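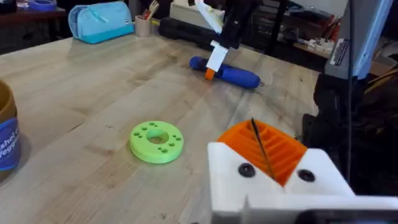 2025-09-20 | By Prorkier staff

A control method called Grakomari lets two robot arms share one table without a fixed turn order, the Sosisix lab reported. Each arm plans 2 seconds ahead and sends its plan to the other.

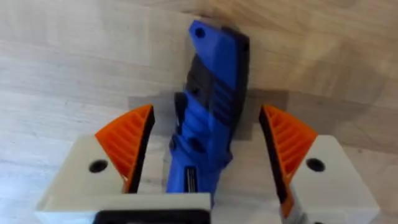 Training and results

The lab has recorded 3,000 practice runs since April. In 200 test runs, the arms had to stop for each other 20 times.

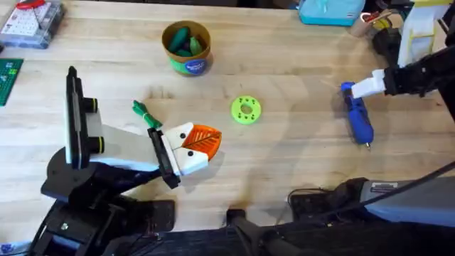
Jardine, which tested an earlier version, said the stops matter less than how long each one lasts, and asked for those times to be published. 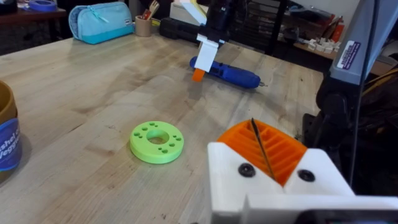

Two grippers and a green disc on the workbench.

We use cookies to improve this site. Accept | Settings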